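What an Open Day Should Measure

The Zedau open day runs every April in the old freight hall at Bornville, and the format has not changed much since it began. Visitors get a badge and a map of the stands. Each stand has an hourly slot, a presenter, and a machine that does one thing well for a few minutes. I have attended as a paying visitor for several years, in my capacity as someone who specifies cleaning and handling equipment for mid-size buildings. My argument concerns the format and applies to every exhibitor in the hall, including those whose machines I liked.

The stand that drew the most people this year was Sibiya's, where a humanoid was put to wiping down furniture. The stand next to it belonged to Prostance, which builds leg modules and showed a pair of them stepping on and off a low platform. Both presentations were competent. Neither gave me a number that I could take back to the office and put in a specification.

Consider what a buyer needs to know about wiping. The task looks trivial and is a fair test of several subsystems at once. The hand has to hold a compliant object whose shape changes as it is used. The arm has to keep contact force inside a band: too little and the cloth skates over the dirt, too much and a light table moves or tips. The planner has to cover an area without leaving strips. The balance controller has to absorb the reaction force while the upper body leans. A fixed arm on a pedestal gets that last item free, and a legged machine does not, so the comparison between the two is worth making in public.

Glass makes the job harder. Depth sensors of the usual types return poor data from transparent surfaces, because much of the signal passes through and comes back from the floor. Overhead lights add reflections that move when the head moves. A planner that trusts raw depth will place the surface too low and push into it. There are known ways around this, such as touching the surface at a few points and fitting a plane, or detecting the rim and inferring the rest. Which method a vendor uses determines how the machine will behave on a table it has not met before. I asked, and the presenter said the method was proprietary. I accept that answer for the source code. I do not accept it for the failure rate.

The data sheet handed out at the stand gave one figure for performance: 522 completed wipes in internal trials. It gave no count of attempts. A numerator alone has no engineering meaning. If the attempts were 530, the machine is close to useful. If they were 2,000, it belongs back in the laboratory. The sheet also gave a run time of 90 minutes between charges, without stating whether the machine was working or standing for that time. These are omissions that a purchasing department would return by the next mail, and I see no reason why an open day should be held to a lower standard.

My proposal is modest and would cost the organizers very little.

First, each stand should publish a run log for the day. Every attempt goes in, with a start time, an end time, a result, and a note of any human intervention. Intervention should be defined broadly – a word to an operator with a tablet counts, as does straightening the cloth between runs. The log hangs at the front of the stand where visitors can read it.

Second, one slot in the day should be unrehearsed. The organizers bring the object. For a wiping robot this could be a table of a different height, or the same table moved by the length of a hand. The exhibitor may decline, and the log should then say that the slot was declined.

Third, operating mode should be posted on a sign. Autonomous, supervised and teleoperated are three different products with three different labor costs. At present a visitor has to ask, and the answers I received in the hall used the word "assisted" to cover all of them. Teleoperation is a respectable technique, and for some sites it may be the right purchase. The price of the remote operator still has to appear in the sum.

The objection I hear most often is that exhibitors would stay away. Some would. The hall holds fewer stands than it could sell, according to the program notes, so the loss would be filled. A second objection is that the public comes to be entertained and has no interest in logs. I doubt that this describes the people in the hall. The conversations I overheard at the barrier concerned cycle time, cleaning fluid, hand wear and price. One group spent most of a slot discussing whether the gloves could be laundered. These people would have read a log.

The demonstration itself did repay attention. With the right hand holding a brown cloth against a round glass tabletop and the left hand open and empty to the side, the machine raised an obvious question of work allocation. A human cleaner braces the table with the free hand, or moves an object with it, or carries the spray. A two-armed platform that wipes with one arm carries the weight, cost and power draw of the second for the whole shift. The second arm may earn its place elsewhere in the duty cycle, and a log covering a full day would show whether it does.

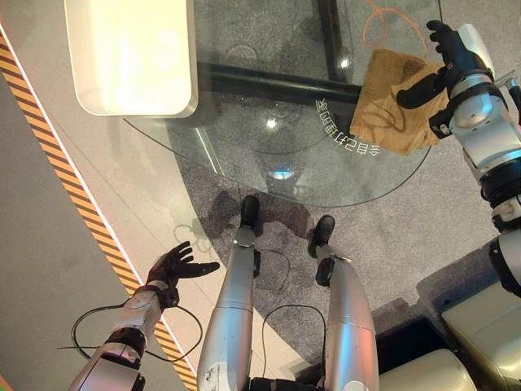
A reader who saw a draft of this piece, Northside Facilities, objected to the whole line of reasoning: a log from one day in a hall would be read as a guarantee, and vendors would tune for the log as they now tune for applause. We run 200 tables on two floors, the note went on, and what I want is a loan unit for a month, with my own staff filling in the sheet.

The point about tuning is correct. A published metric gets optimized, and the unrehearsed slot is meant to limit the damage without removing it. On the loan unit I agree entirely, where a vendor will offer one. Most will not do so for a site of that size, and the buyer is left with the open day and the data sheet. Between those two, the open day is the one whose rules can be rewritten before next April, and the exhibitor forms have not yet gone out.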